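Join the Polley Home Sleep Study

Posted 12 July 2018

Polley is looking for adults who work evening or night shifts to take part in a study of sleep at home. We want to learn how people who come home from work at odd hours wind down, when they fall asleep, and how long they stay asleep. The study is run from our office on Mornska Street and all of it can be done from your own bedroom, apart from one first visit.

Who can take part

You can apply if you are 21 or older, work at least three evening or night shifts in a normal week, and have been on that schedule for 6 months or more. You need to be able to read and write in English. Day workers who fill in on nights once in a while are not a match for this study, but we expect to open a second one in November and you may ask to be put on the list.

Please do not apply if you are being treated for sleep apnea, if you have a baby under one year old at home, or if you plan to change jobs before the study ends. People who take sleeping pills may apply – tell us the name and dose on the form.

What you will do

At the first visit you will fill out two sets of questions, one on your health and one on your work schedule. The visit takes an hour and a half. You will get a paper diary and a wrist monitor to wear for four weeks. Write in the diary twice a day, once when you go to bed and once when you get up. Each entry is short: the time, what you had to eat or drink in the last few hours, and how tired you feel.

The monitor can stay on in the shower but should come off for swimming. If it stops working, call the office and we will mail you another. At the end of the four weeks, send everything back in the prepaid envelope. A member of staff will then call you for a closing interview of 20 minutes or so.

Pay

You will be paid up to $400. Half is paid when the diary and monitor come back to us, and the rest after the closing interview. If you leave the study early you will be paid for each full week you finished. Parking in the Toroseo garage is free during your visit; bring the ticket with you to have it stamped.
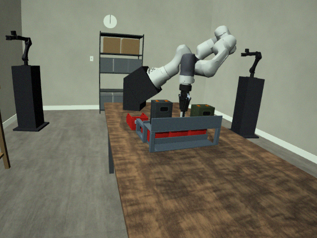
Can I still take part if my shifts change during the four weeks?

A change of one or two shifts is fine as long as you note it in the diary. If you are moved to days for a full week, call us and we will pause your place until you are back on nights.

Privacy

Your name is kept apart from your answers. Your employer will not be told that you applied. Diaries are stored in a locked room and destroyed three years after the study closes.

How to apply

Pick up a form at the front desk, Room 206, Ghaffari Building, or ask for one by phone or mail. Leave a daytime number only if you want to be called in the daytime – we also make calls between 7 and 9 p.m. Forms are read in the order they come in, and you should hear from us within two weeks.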